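Brullex Counter Alarm Kit

Panic button, siren and strobe for small stores
Suggested by Umesh Nautiyal, reviewed by the team

We have recommended plenty of alarm kits to shopkeepers over the years, and the Brullex is the one we keep coming back to. The button fits under the lip of a counter, takes one firm press, and works through a coat sleeve or a glove. It's a joy to set up, too! Most people have it running before the morning coffee is cold.

Press once and the kit sends a silent alert to up to seven phones. Hold the button down and you get the siren and the strobe as well. Staff can choose either one depending on what is going on in front of them - someone shouting at the register calls for a different response than someone walking out with a jacket full of razors.

The silent alert goes to the people you pick. It does not call the police, so please keep 911 as your first move if anyone is in danger. 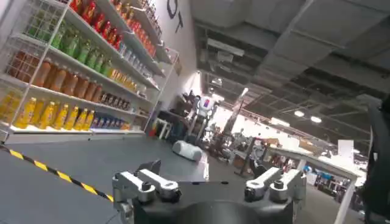 Brarklow Retail Crime Prevention Team

What comes in the box: one base unit, two buttons, a strobe, wall plugs, screws and sticky pads. The sticky pads are very good, but use the screws on bare wood. Extra buttons are made by Clotden and pair in a few seconds (hold the pairing key until the light turns green).

Range is 500 feet indoors with a clear path. Thick block walls cut that down, so walk your back room and test from every corner before you fix anything in place. The base unit keeps a log of the last 2000 presses with the time of each one, and officers taking a report have found that log really handy.

Battery life is 11 months in a button that gets tested weekly. The light blinks amber when it's time for a new one.

Stores on Upadhyay Street can borrow a kit from us to try before buying one. The loan kits come back in August for new batteries, and we take names for the next round then. Ask for Umesh at the front desk - he'll happily show you how the whole thing works, siren included.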